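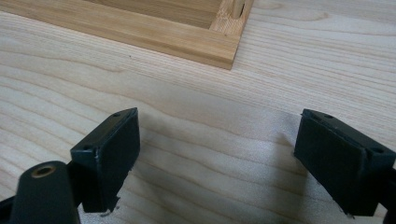 浅色木板上的蜂蜜色木框一角，木纹越看越喜欢！

搬到新家以后，我最想收拾的就是门口那一小块地方。鞋子东一只西一只，晚上回来不开灯准会踩到。上周终于下了决心，买了个三层的小竹鞋架，两百块不到（准确说是200减去一张优惠券），Nostby家的，到手比我想的还漂亮！

先说颜色。淡淡的蜂蜜色，竹子的纹理一条条看得很清楚，放在浅色木桌面上特别搭。顶层四周有一圈凸起的边，我太爱这个设计了，钥匙、口罩搁上去也不怕滑下来。四个角是细细的圆竹柱，前面两根往下微微向外撇，看着很轻巧。

朋友Kirsty来喝茶，盯着它看了半天，问我能不能拿来放花盆。当然能呀，不过我得先把鞋安顿好！

我最先想安顿的是那双黑色帆布鞋，白鞋头、白鞋带，百搭款，几乎天天穿。它们总是一只站着一只躺着，很有自己的想法。

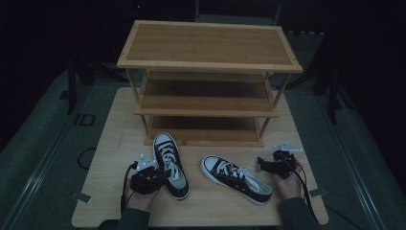
我打算这样分层

最下面一层离地近，留给帆布鞋和运动鞋，进门弯个腰就能放好。中间那层放平底鞋和拖鞋，上面有层板挡着，灰也少一点。顶层最宽敞，只放当天要穿的那一双，旁边再摆个小盘子装零钱。

长靴就别往里塞了，层高不够，我还是让它们待在柜子里，等11月降温再请出来。

擦的时候用拧干的软布顺着纹理走，边框和面板相接的那几处容易藏灰，我拿旧牙刷轻轻扫两下。下次想给门口配块小地垫，灰绿色和米色还在纠结，大家有喜欢的颜色快留言告诉我！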